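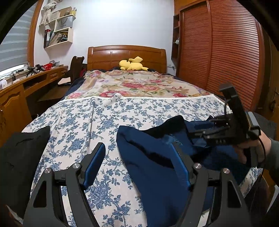 Demyd Stasiv thinks we should stop touching the fingers and finish the arms first, and he asked that it go at the top of the minutes so it doesn't get lost again. So there it is, Demyd, top of the page!

Mover build group, April meeting, upstairs at Frerichs
Five of us, plus one on the phone for the first half hour (bad line, lots of "say again"). I took notes, so if your best idea is missing, write to me and I'll put it in.

Started at 7:20 p.m. after we found the extension cord.

Last month's minutes
Fine, with one fix. I wrote that the Vakach arm had been wired up. It had been unpacked. Sorry.

1. The hand grippers
We have a pair of them now, which is a nice thing to be able to write. I like the blue rubber pads a lot, and so did everyone who had a go. We passed one from hand to hand for most of this item, so the discussion was a bit scattered, but these are the points I got down.

The squeeze is too stiff for a long session. Two people said their thumb was sore the next morning. We could fit a softer spring or make the handle longer, and we agreed to try the spring first because we have a bag of them in the drawer under the vise.

The cable is a nuisance. It wants to go wherever your wrist is going. Demyd would like to clip it to the forearm with a Velcro strap, and I would like to route it out the back of the handle. We'll try his way first, it costs almost nothing.

The pivots need checking for play after every couple of evenings. I'll put a card on the wall.

Somebody asked about different pad materials (silicone, bicycle inner tube, the stuff you put under rugs). Good question, parked until we have a proper pull test. I said I could make one out of a luggage scale, and then of course it became my job.

2. What Mover should learn first
This one went on for a while! Clothes and bedding are still the favorite, and I'm all for it, because every one of us has laundry lying around and it's hard in an interesting way. A sweater never lands the same way twice. The other camp wants to start with blocks and cups and get something working on the bench before summer.

Demyd was firm here. He said we've spent all winter on the end of the arm and there's still no arm to put it on, and that however good the fingers get they'll sit in a box until the shoulder joint holds its own weight. I don't agree that the finger work was wasted, but I do take the point about the shoulder.

We voted. Soft things stay as the main goal, four to two, and the arm gets the next two build evenings all to itself. Pads and springs happen in the corner, quietly, by whoever can't help themselves (me).

3. Recordings
There are 464 takes on the shared drive. I went through a good part of them at my kitchen table and my feeling is that we should name them better. "test", "test new" and "test new good" are all real folders. From now on it's the room, then the thing being moved, then a number. Please don't rename the old ones, I've started a list and you'll break it.

We also agreed to leave takes in even when the thing gets dropped. There was a small argument over whether a dropped sock is a bad take or a useful one - useful, five to one.

4. Money
The kitty stood at 798 before the Getinik order. The order came to 249, so that leaves 549, and I've checked it twice. It covers the two bigger servos, the bearings and a spare driver board. The board is the only part that hasn't arrived. Getinik wrote that it ships separately, and I'll chase them if it isn't here in a week or so.

Dues stay the same. One of us asked if we could buy a second Vakach kit while the price is low. I'd love to, but we haven't bolted down the first one, so no for now.

5. Bench space
The loom people downstairs would like the long table back in the evenings. We can have the side bench by the window all the time if we clear it of the old printer parts. Bring a box and take what's yours. Anything left by the next meeting goes in the scrap bin, and yes, that includes the fans.

6. Small stuff
The 3 mm hex key is gone again. Please look in your pockets.
We're using a lot of filament on brackets that don't need to be solid. Demyd measured the shoulder bracket at 18 percent infill and it held about as well as the solid one, so that's the new default unless you ask.
Safety glasses when cutting the rod. I shouldn't have to write it down, but I was the one who forgot.

To do
Demyd: shoulder joint, mounting plate for the Vakach base, forearm strap.
Me: luggage scale tester, pivot card, folder names, nag Getinik.
Everyone: clear the side bench, try the softer spring and write down which hand you used.

Next meeting same place, 7 p.m. this time, and the extension cord now lives on the hook behind the door.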